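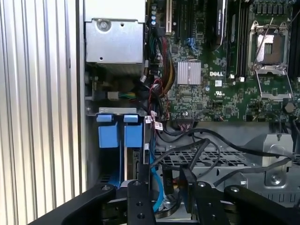
Filed under: Who We Are, Evening Classes

December 13, 2019, by Esperanza Baptiste

Useneo is an evening school for grown-ups in Esville. We teach bookkeeping, English, sewing, basic home wiring, bread, computer upkeep, and a handful of other things that people kept asking for until we found someone who could teach them. Our students come straight from work, or after getting the kids fed, or in the long quiet stretch that opens up once a person retires and has cleaned out the garage twice. They are tired when they come in at six-thirty and usually a lot less tired when they leave at nine!

I started the school with one class, beginning bookkeeping, in a rented room over a shoe store on Cisternas Street. I had been keeping books for other people for years (a plumbing outfit, two restaurants, a dentist) and I kept meeting owners who were scared of their own numbers. They would hand me an envelope of receipts as if it might go off. So I put up a sign at the laundromat and seven people signed up, and by the third week one of them had brought her sister and her sister's husband, and we were short of chairs.

Bookkeeping is still the class I teach myself, and I still love it. We do it on paper for the first month. Pencil, ledger, ruler if you want one. People grumble about this and then, sometime in the fourth or fifth session, they look down a column and see where the mistake is before they've added it up, and I promise you there is no better feeling in a classroom. After that we move to spreadsheets and it goes quickly.

We moved into our present home, the old Releck building at the low end of Cisternas Street, when the shoe store needed its upstairs back. Releck made zippers and hooks and the kind of small metal fasteners you find on overalls, and the building is what you would expect from that: tall windows, thick floors, and radiators that knock. We have 4000 square feet, which felt enormous when we signed the lease and now feels just right on a Monday and too small on most other nights. The sewing room got the north side because the light is even there. The kitchen is at the back. The front room with the green door is where you sign up, wait for your ride, drink coffee, and get talked into another class.

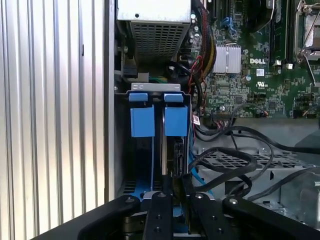
The teachers are the reason the school works. Almost all of them do the job they teach. Our sewing teacher alters wedding dresses by day, our bread teacher bakes for a grocery store and comes to us after a nap, and the woman who runs the Tuesday wiring class has been a licensed electrician longer than some of her students have been alive. We pay all of them, and we pay them for preparing as well as for teaching. Before anyone gets a class of their own, they sit through someone else's class from start to finish as a student. I think that does more good than any training day I could set up. You find out very fast how it feels to be the one who doesn't get it yet.

We keep classes small, twelve at most, eight in the kitchen. Most run for ten weeks with one evening a week. The short ones (knife sharpening, reading a lease, jump-starting your confidence before a job interview) are a single night and cost very little. The longest is our full bookkeeping course, which runs from the start of the year into summer and costs 425 dollars, books included. You can pay it all at once or month by month, and the monthly way does not cost extra. If money is tight, come and talk to me before you decide it can't be done.

There are no grades at Useneo. There are no entry tests either, except a short chat for the English classes so we can put you with people at your level. What we do have is a finished thing at the end of every course. In sewing it's a garment you can wear out of the building. In bookkeeping it's a full year of books for a made-up bakery with some truly awful habits. In English you give a talk, five minutes long, on anything you know well. I have heard talks on beekeeping, on raising twins, on how to get a refund from an airline, and on a grandmother's village told so well that the whole room went quiet and then everybody clapped at once. I go to every one of those nights and I always bring tissues.

Since we opened, 2652 people have taken at least one class with us. I know the number because our sign-in books are my job too, and I keep them in ink. Plenty of those people took one course, got what they came for, and went off to use it. Others never really left. We have a man who has now done bread three times, and he says he is only getting warmed up. We have two friends who met in beginning English and opened an alterations shop four doors down from us, and they send their customers our way when someone wants to learn to hem their own pants, which I think is about as generous as a business can be.

We close for two weeks over the holidays and for all of August, when the building gets too hot to think in. Sign-up for the winter term is open now in the front room, any weekday after three. The next round of ten-week classes starts in March, and the kitchen ones always fill first, so please don't wait on those.
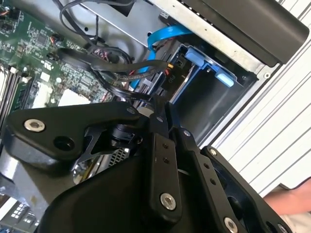
Do I have to live in Esville to take a class?

Anyone eighteen or older can sign up, wherever they live. We have students who drive in from forty minutes away, and the number 5 bus stops right across the street until ten.

A few practical things that come up at the front desk. Parking is free behind the building after six, and the back entrance has a ramp. All of our rooms are on the ground floor except the sewing room, and if the stairs are a problem, tell us when you sign up and we will hold your sewing group in the room next to the kitchen for that term. You don't need to buy anything before the first night of any class. Your teacher will go over what's worth owning and what you can borrow from our shelves for as long as you're enrolled.

If you miss a week, you can sit in on the same lesson with another group when there is one, or come half an hour early the next time and your teacher will catch you up. Everybody misses a week. Kids get sick, shifts change, the car won't start. Please come back anyway!

And if there's something you wish we taught, write it on the big sheet of paper by the coffee. I read it every Friday. Bread came off that sheet, and so did home wiring, and the current favorite seems to be upholstery, so if you know how to re-cover a chair and like explaining things, I would love to hear from you.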